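Gukville Neighbors Help Board
Local government and city rules

Does the new open container ordinance cover my front porch?

Posted by Youssra Shehata

The city council in Gukville voted in April to change the open container rules, and I can't get a clear reading of what passed. I rent the lower half of a duplex on Bodin Street. The porch is shared with the upstairs tenants and the steps come down right to the sidewalk. On Saturday an officer told my neighbor he could be cited for having a beer on the steps. He didn't write a ticket, but he said the rules were different now.

My neighbor says a porch is private property and that's the end of it. I read the ordinance on the city site and it says "any place open to the public or adjoining a public way," which could mean almost anything. Is the porch covered or not? And if somebody does get cited, is it a criminal charge or more like a parking ticket?

Garba Bako

I went to two of the council meetings on this, so I can tell you what was said there. I'm not a lawyer.

The old rule made an open container a misdemeanor. The council changed it to a civil citation for a first or second time. The reason given was that the police department wrote 1,047 of these last year and most were dropped before anyone saw a judge. Officers were spending hours in court waiting on cases that went nowhere.

The "adjoining a public way" wording was added late, at the request of the business owners near Surnlow Park. They wanted it to cover the planters and low walls outside their shops. One council member asked directly if it would reach people's porches and the city attorney said that was not the intent. Intent is not the same as what's written, though, and the porch exception they talked about never made it into the text.

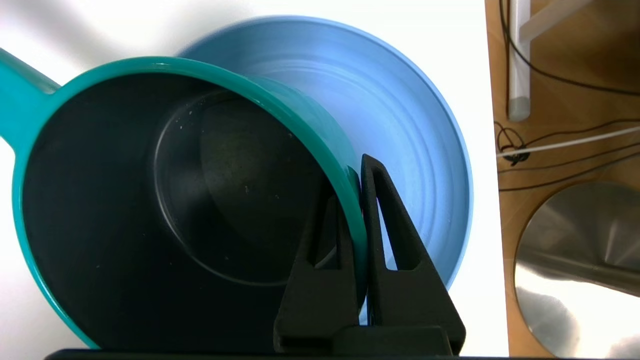 How long do you have to contest a citation?

You have 14 days from the date printed on it, and the request has to be in writing. The form is at the clerk's window on the first floor of city hall. If you miss the deadline you owe the fine and can't get a hearing without showing good cause, and they are strict on what counts.

For your porch I would say the part under the roof is fine and the bottom steps are a gray area. If the steps touch the sidewalk, that's where I'd expect trouble.

Onyekachi Edet

They can't touch you on your own property. Period. My cousin got one of these and threw it away and nothing happened.

Rianne Van Acker

Please don't throw it away. Unpaid civil citations go to collections here now, that was part of the same vote.

One thing to add to what Garba wrote. In a duplex the steps may count as a common area, and your lease might say who controls it. Ask your landlord for that in writing before you need it. If your neighbor does get a citation he should take pictures of where he was sitting and where the sidewalk starts - the property line is often a foot or two back from where people think. The county map office will print the lot lines for four dollars.

Also, the council takes public comment before each regular meeting at 7 p.m. The porch wording could still be fixed with an amendment. You have to sign up at the door and you get three minutes.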